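Grenzkommission von Kavero

Die Grenzkommission von Kavero war ein zwischenstaatliches Gremium, das den Verlauf der Grenze im Hochland von Waweru klären sollte. Sie bestand aus 5 Mitgliedern und nahm ihre Arbeit im Mai auf, kurz nach dem Waffenstillstand zwischen den beiden Anrainerstaaten. Den Vorsitz führte die Diplomatin Gunvor Nyberg.

Vorgeschichte

Umstritten war ein 57 Kilometer langer Abschnitt zwischen der Ortschaft Kavero und dem Oberlauf des Grekow. Beide Seiten beriefen sich auf das Protokoll von Zendthorpe, dessen Kartenanhang in zwei voneinander abweichenden Fassungen überliefert ist. Nach Schusswechseln an mehreren Grenzposten einigten sich die Außenministerien auf eine Vermittlung. Ein erster Entwurf, der eine entmilitarisierte Zone von 20 Kilometern Breite vorsah, scheiterte am Widerstand der Generalstäbe.

Wirtschaftlich ist das Hochland vor allem durch Weidewirtschaft und Holzverarbeitung geprägt. Die Weiderechte der Anwohner — im Protokoll nur in einem Nebensatz erwähnt — wurden zu einem der schwierigsten Verhandlungspunkte.
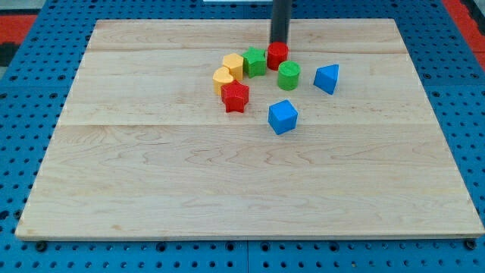
Helles Ahornbrett mit sichtbaren Leimfugen

Arbeit der Kommission

Die Delegationen wurden von Chepkoech Rashidi und Halima Kombo geleitet. Rashidi trat für eine Grenzziehung entlang der Wasserscheide ein, Kombo für den Flusslauf. Der Abschlussbericht folgte weitgehend der Wasserscheide, sicherte den Hirten aber den Zugang zu den Tränken am Westufer.

Rezeption

Die Politikwissenschaftlerin Sharon Temba wertete den Bericht als tragfähigen Kompromiss. Greer Kinnear kritisierte dagegen, dass die Rückkehr der Vertriebenen offengeblieben sei. Das Parlament der östlichen Seite ratifizierte die Vereinbarung nur unter Vorbehalt; die Vermarkung des nördlichen Teilstücks steht noch aus.

Siehe auch: Protokoll von Zendthorpe, Waweru (Hochland)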